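The Odds and Ends Gallery
Posted Apr 30, 2024 by Rania Lahlou

Welcome back to the odds and ends page! If you're new, this is where I put up the small stuff from our swap shelf at Putero, the things that come in at the bottom of a box of somebody's kitchenware or in a coat pocket and don't belong to any category at all. I love them more than the good donations (sorry, good donations). The shelf has been going for 4 years now and I still get a little thrill every time a bag gets tipped out.

Spring cleaning brought in a mountain of it. We logged 194 pieces in the small-things book, and that was before the Grønli Street people came by with their boxes. I like to sort by whatever catches my eye first. Color usually wins. Give me yellow next to royal blue and I'm happy for the afternoon.
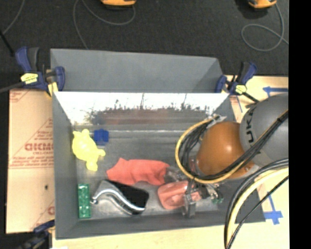 My favorite of the whole batch has to be the little yellow animal. I've been calling it a turtle, and Finden (our shop, for anybody who only knows the swap shelf) has already had two people ask whether it's spoken for. It's see-through, the palest lemon, with the stubbiest limbs you ever saw. If it's still on the shelf in May I'm keeping it!

The blue block is a good one too, a small cube with a slightly rounded top. Single blocks go into the block jar, which is very nearly full and looks wonderful in the window when the sun gets to it.

Red-orange cloth: straight to the fabric drawer. I'm a sucker for that color and the quilters are worse than I am.

Green circuit board, for the jewelry table. I know, I know, but have you looked closely at one of these? All those tiny parts and fine printed lines. Somebody made earrings out of a pair last year and I still think about them.

And a curved chrome handle with a black grip, for the hardware tray. I couldn't tell you what it goes to. If you can, please write in, I would be so pleased to hear from you. Handles are 80 cents each whatever they used to open.

Same rules as always for claiming: send me a note with the color and the kind of thing, and I'll set it aside for you under the counter. Jesico bags are still free if you bring the old one back. We're also getting close to item number 1000 in the book, and whoever takes it home gets to pick anything they like out of the block jar.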